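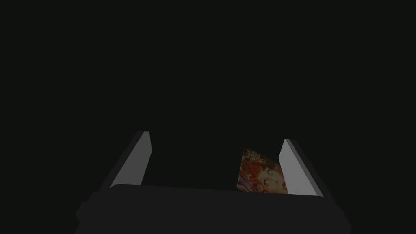

Two-finger gripper against a dark background. Computer rendering.

The Durbridge Boundary Atlas, reviewed
By Graziella Lombardi

I have wanted something like this since I first tried to find my great-grandfather's farm in the land records and discovered that he had lived in three counties without ever moving house. The lines moved and he stayed put. Anyone who has done family or local history in the western states knows the feeling, and knows the pile of library photocopies and penciled notes that comes with it. So when Ullano brought out the Durbridge Boundary Atlas in March, I paid my $70 and cleared off the dining table.

What you get is a spiral-bound book of 92 maps, a separate index, and a sleeve of 11 clear overlays printed with modern state and county lines. The maps start with the early territorial period and run up to the point where the counties settle down into more or less what we have today. Each one covers a stretch of time between two changes, so if a legislature carved off a piece of one county in the winter and then changed its mind (they did this more than you would think!), you get a map for before and a map for after.

The overlays are the best part of the whole thing, and I would have bought them by themselves. You lay the clear sheet over the old map, line up the little crosses in the corners, and there is the old territory with today's county seats sitting on top of it. I spent most of a Friday evening doing nothing else. I had always pictured one of the old eastern counties as a tidy block next to the river, when really it ran clear out past the mountains and took in country that belongs to another state now. I had read that in books, of course, but reading it and sliding a sheet of plastic across it are very different experiences, at least for me.

The crosses don't always line up perfectly. On most of the maps they are dead on, but on a few of the later ones I could get the left side to match or the right side, and had to pick. It's a small drift, a few miles on the ground, and it won't matter if you're trying to work out which courthouse to write to. It would matter if you were trying to place a particular section corner, and for that you want the survey plats anyway.

Now the index. It lists 3,275 place names, with old spellings sent along to the newer ones, and it's a real piece of work. I looked up every ferry landing and vanished post office I could think of and found nearly all of them. What I missed was dates. The index tells you which map a place appears on, but if a town changed its name you have to go to the map and read the notes in the margin to learn when. The margin notes are set in very small type. I use a magnifier for them in the evening and I don't think I'm the only one who will.

The short essays between the sections are by a writer signed only as Ruggiero, and they're better than they need to be. There is a good plain one on what it meant for a territory to be organized, who got appointed and who got elected, and why people who lived there complained so much about the first kind. Another explains how a state could be admitted with only part of the old territory inside its lines and what became of the leftover piece. I would have liked a little more on treaties and on the Native nations whose land all these lines were being drawn across. They get one essay and two maps, and the essay itself says that is not enough. I agree with it.

A word about the binding. Spiral was the right choice for a book that has to lie flat under an overlay, but the wire on mine came a bit squashed at the top and the pages catch there. I wrote to Ullano and they offered a replacement, which was kind, though I ended up straightening the wire myself with a pair of pliers and keeping the copy I'd already written in.

If you own the older Katus county guide, you may be wondering whether you need both. The Katus has fuller lists of county officers and it fits in a coat pocket, and I still take it along to the courthouse. Its maps were never much good, though, and mine stays in the car these days. For sitting down at home and working out where somebody lived, and under whose laws, the Durbridge is the one I reach for.

I'd give it four stars out of five. The missing star is for the small type and the wandering crosses, and I would gladly hand it back for a second edition with dates in the index.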